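Refurbished Dell desktop, opened up and ready for your parts
January 11, 2018
12 shares | 29 comments

I've had a soft spot for these old office Dells for years, and when a batch came into the Pluvow workshop in December I put my hand up to sort them out (Gijs was only too happy to let me!). We're selling them at $189 each, with a 60 day warranty from us, and you can pick yours up at the Halliday counter or have it shipped.

What you get is a plain desktop that's been opened, gone over and put back together by yours truly. It's fine for email, homework, the family photos, that kind of thing. I wouldn't buy one for heavy gaming, and I'll tell you so at the counter too.

The reason I like them is that they're so easy to get into. If you've never added a card to a computer before, this is a nice one to learn on. Switch it off, unplug it, touch some bare metal before you put your hands in, and take your time. The cases have had a working life, so expect a few scuffs on the metal. I don't paint over them.

Keyboard and monitor are not included. Femke keeps a shelf of used monitors, so ask her. If you want a bigger drive fitted, put a note on your order and I'll do it before it leaves, you only pay for the drive.
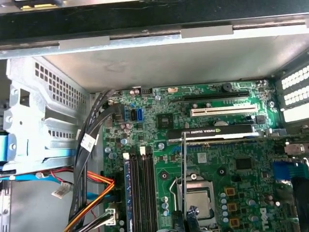 Koen De Bruijn
Workshop and refurbishing, Pluvow

The green Dell board has a long black PCI Express slot with a white PCI slot right under it, so there's a place for an older card as well as a newer one. I love that! The two SATA ports are up at the left of the board, one black and one blue, and the drive cage is the silver part with all the little square holes. Questions go in the comments, I read them with my morning coffee.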